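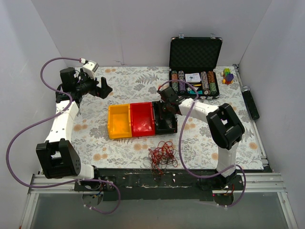
Puesto de mesa de dos brazos Falari para aulas y clubes

El puesto Falari es el conjunto que usamos desde hace dos cursos en el club de robótica de Plalavham y que ahora ofrecemos también a otros centros, después de que tantas familias y profesores nos preguntaran por él en la jornada de puertas abiertas (¡gracias a quienes os quedasteis hasta el final!). Va montado en un recinto de paredes blancas, con los dos brazos en el borde delantero de la mesa, uno a cada lado, y el resto de la mesa para preparar los ejercicios.

Lo pensamos para chicos y chicas a partir de 11 años, aunque los mayores le sacan mucho partido y en el equipo de competición cuesta convencerlos de que se vayan a casa. Se trabaja por parejas, cada alumno con su brazo, y enseguida descubren que lo difícil es ponerse de acuerdo: quién coge, quién espera, por dónde pasa el cable para que no se lleve por delante media mesa.

Ejercicios con cubetas y objetos cotidianos

El cuaderno de prácticas, escrito por Rozália Dobos con las notas que fue tomando en clase, empieza por lo sencillo: acercar la pinza a una cubeta, parar, volver. Luego llegan las tareas de clasificar con las cubetas amarilla, roja y negra, y más adelante las que de verdad enganchan, con objetos que cada club trae de su armario. Nosotros tiramos de un maletín de fichas de póquer, bloques de juguete y un manojo de cable rojo fino, que es con diferencia lo más traicionero de agarrar. Os animamos a que hagáis lo mismo y pongáis sobre la mesa lo que tengáis a mano.

También recomendamos cubrir el tablero con una tela. La nuestra es de flores y helechos, y les ha cogido tanto cariño el grupo de los pequeños a esas hojas que las usan como referencia para explicarse unos a otros dónde hay que llevar la pinza.

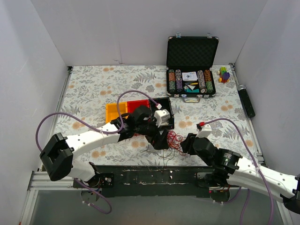
Qué incluye el conjunto

Dos brazos Falari blancos con articulaciones y pinzas negras
Cableado morado para ambos brazos
Placa de montaje negra y perfiles de aluminio
Paneles blancos para las paredes
Tres cubetas de plástico
Cuaderno de prácticas en español

No incluye el ordenador, la tela ni los objetos de los ejercicios.

Montaje y cuidados

Reservad una tarde tranquila para el montaje y, si podéis, hacedlo con los alumnos, que aprenden muchísimo apretando tornillos. Antes de encender, comprobad que los cables cuelgan con holgura y que ninguno queda pillado en una articulación. La placa delantera se araña con el uso; no afecta al funcionamiento.

Pedidos

Referencia: 1423
Distribuye: Holik
Recambios de pinzas y cables: Khattak
Página actualizada el 6 de octubre de 2018

Los pedidos recibidos en septiembre ya están en preparación. Si vuestro club quiere probar el puesto antes de decidirse, escribidnos y buscamos un hueco para que vengáis a Plalavham con el grupo.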